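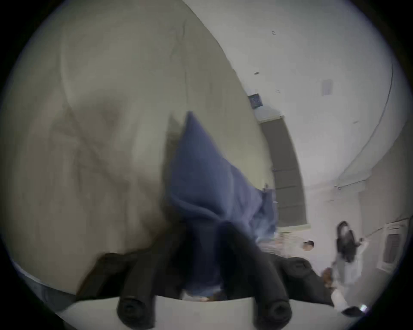 A reader who signs as Kido wrote in to say that the capture driver builds cleanly on the new kernel, loads without a complaint, and then never creates a device node. The log shows the card being found and the firmware being requested. After that there is nothing, and the player reports that no input is available.

I see the same thing on my machine, which has a Lenihan tuner card in the lower slot. I spent most of Saturday on it. The short version is that the module asks for its firmware before the root file system is mounted, fails to find the file, and gives up silently. Older kernels retried. The new one does not, at least not with the default options.

Check that this is your problem before changing anything. Unload the module and load it again by hand once the system is fully up:

```
modprobe -r lenihan_cap
modprobe lenihan_cap
ls -l /dev/video*
```

If a node shows up after the second command, you have the firmware timing problem and the rest of this post applies. If it doesn't, you have something else, and the kernel log is the place to start.

## Two ways to fix it

The first is to put the firmware in the initial ramdisk. Most distributions have a hook directory for this. Add the full path of the firmware file to the list, rebuild the image, and reboot. It costs 540 KB in the image. My boot partition had room for it; an older one may not, so look at the free space first. A rebuild that runs out of disk halfway leaves a truncated image, and some of the tools still exit with a status of zero.

The second is to keep the module out of the ramdisk and let udev load it later. I prefer this one. Remove the module name from the ramdisk configuration, rebuild, and check with your listing tool that it is really gone. Mine was being pulled in a second time through a dependency of the remote control driver, and I had to exclude that as well.

## Buffer settings

While you are in there, the default buffer count is too low for full resolution. The driver ships with 2 buffers, which is fine for a still preview and not much else. I set the buffer size to 760 KB and left the timeout at 200 milliseconds:

```
options lenihan_cap bufsize=760 timeout=200
```

The count itself is fixed at compile time, in the header next to the register map. Change it there and rebuild the module if you still drop frames. Don't raise the timeout to hide the drops. The audio will drift, and you will end up chasing that instead.

## Still open

Suspend does not work. After a resume the node is present, but reads block until the module is reloaded. The Cumano branch has a patch for this that applies with some fuzz against the current tree. I have it running on the second machine and have not tested it for long enough to say much. The Nollham firmware is a separate package with a different file name, so if your card uses that one, change the path in the ramdisk hook to match.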